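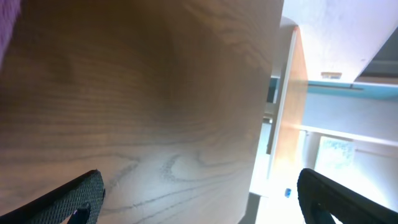 Why does the wrist view go bright and dark while I'm teaching the arm by hand, and does it spoil the demonstration?
The wrist camera is on auto exposure by default, and it resets its level each time the arm turns between a close surface and a window. The joint recording is unaffected, but the pictures saved with it will be uneven, and a policy trained on them may do worse. Lock the exposure before you record.

Support > Teaching and Remote Control > Tickets > Closed

Filed under: Hand guiding, Wrist camera, Grippers

Opened by: Zulmira Cunha, Pisau
Handled by: Svitlana Polishchuk, Novalgate support
Opened: 25 December 2020

Problem as reported
We are teaching the arm to take hold of a cabinet door and swing it open. We record with hand guiding for the approach and the leader arm for the pull. Two things are wrong. The wrist video changes brightness in the middle of most demonstrations. On playback the gripper also arrives a little to the side of where I put it, far enough to miss the door edge. Software is Hakex, standard install, nothing changed in the settings.

Reply 1 — Svitlana
Please treat these as two separate faults. For the video, go to Camera, Wrist, Exposure and switch from Auto to Fixed. Bring the gripper up to the wood as you would in the task, set the level there, then turn toward the window and check that you can still make out the edge of the panel. Don't try to save the detail outside the window. The arm doesn't need it.

For the offset, tell me what payload is entered and whether you hold the arm by the wrist or by the fingers when you guide it.

Reply 2 — Zulmira
Fixed exposure set at 500. The picture is steady now. The window is still washed out, but the edge is clear the whole way across.

Payload is 0. I guide by the fingers, it's easier to see what I am doing.

Reply 3 — Svitlana
Payload 0 is wrong with a gripper fitted. The arm sags in hand guiding and then holds itself differently on playback. Run the payload routine with the gripper on and nothing in it. Guide from the wrist housing. Pushing on the fingers bends them slightly, and the joint sensors don't see that, so it never gets into the recording.

Also check the delay on the leader arm. Anything over 70 ms makes people overshoot and correct, and the corrections get learned too.

Reply 4 — Zulmira
Payload routine done. Delay was 88 ms. I moved the leader arm off the wireless link and onto cable and it dropped well under the limit. Playback is now within 2 mm at the door edge, which is fine for us.

What about the demonstrations I already have? Tymoshchuk wants to start training on them.

Reply 5 — Svitlana
Leave them out. The joint data was taken with the wrong payload and it can't be corrected afterward. Start a new set, and keep the fingers wide open until the gripper is past the edge of the panel — closing early was visible in the log you sent.

Reply 6 — Zulmira
New set started. First batch plays back correctly. You can close this.

Status: Closed, resolved by settings change. No parts sent.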